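Section 4. Planning the purchase and the place for your robot

Please read this section before you sign the order form. It is written for the person who prepares the budget and for the person who prepares the room. Mechanical installation is explained in Section 5.

4.1 Before you ask for a quotation

1. Write down the tasks which you want the robot to do in the first year. Tasks for later years can be put on a second list.

2. Decide if you need one arm or two arms. The two-arm version needs a bigger working area, and also two sets of spare parts. Many customers forget the second set when they make the budget.

3. Choose the hand. The Clatard hand has fingers which curl down under the palm, and it is good for tools and boxes. The Nosier gripper is simpler and costs less, but it can not hold small round objects in a safe way.

4. Send the two lists and your choice of hand to the sales office. You will get a quotation with a number. Keep this number, you need it for all later orders.

Note: The quotation is valid for 41 days. After this time the prices of the hands can change. The price of the base stays the same until the end of the year.

4.2 What to put in the budget

The quotation contains the robot, the hands and the transport to your door. The following costs are not inside, and you must plan them separately:

- protective covers for the arms (see 4.3)
- floor tape and floor preparation
- the yearly inspection
- training of the operators, for each person
- transport from your door to the room, if there are stairs

The yearly inspection is ordered from Guzmán Service. If you order it together with the robot, the first visit is in January of the next year. If you order it later, you must wait for a free place in their plan.

Caution: Do not use the money of the inspection for a second hand. Without inspection the guarantee of the arm joints ends after 93 days.

4.3 Covers

Arm covers are wearing parts. Fabric sleeves and clear plastic shells are ordered under different part numbers, and one does not replace the other.

1. Order one spare sleeve for each arm.

2. Order one spare shell for each arm if the robot works near shelves or door frames.

3. Check the scratches on the casings one time per month and write them in the log. Small scuffs are only cosmetic and are not a reason for exchange.

4.4 Preparing the floor

1. Choose a flat floor. Short carpet is permitted. Long carpet must be removed, or you must order the Canmont floor plate, part 461.

2. Measure the full reach of both arms and add the safety distance from table 4.

3. Mark the working area with tape in a strong color. The corners must be closed, without a gap.

4. Keep all cables outside of the marked area, also when the robot is switched off.

Caution: The hands can hang close to the floor when the arms are lowered. Do not leave tools or screws on the carpet inside the marking.

Note: Tape on carpet becomes loose with time. Plan almost one full roll per year for repairs.

4.5 Before the delivery

Confirm the delivery date in writing. Measure the narrowest door on the way to the room and send us this value with the confirmation. If the door is too narrow, the arms are delivered in a separate box, and one more day of mounting must be added to your plan.

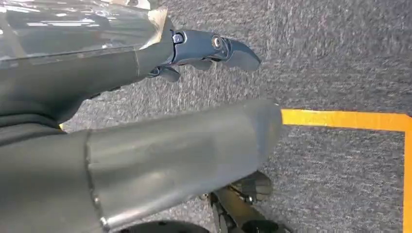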